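Vestby duvet, worth the money?

gronell_fan
Posted 9:14 pm
Store wants 4,000 for the Vestby goose down. The sales guy swears it'll last a lifetime. Anyone buy that?

mudroom2
A lifetime, sure. Whose? Read the warranty. Mine covers two years and excludes "normal loss of loft." 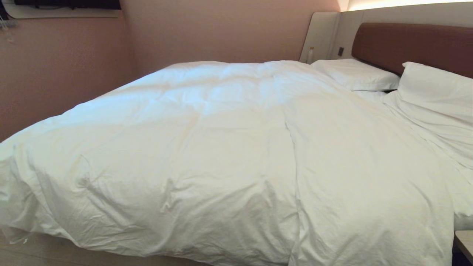
I'd want to know the fill weight before paying anything. They only print fill power, and that tells you nothing about how much down you get.

Juhász
Disagree. I've had a Vestby since college and it's still warm. You get what you pay for.

mudroom2
One duvet isn't proof. My 100 dollar Grurkden is warm too.

gronell_fan
Is the Grurkden real down?

mudroom2
Label says so. I don't trust labels either.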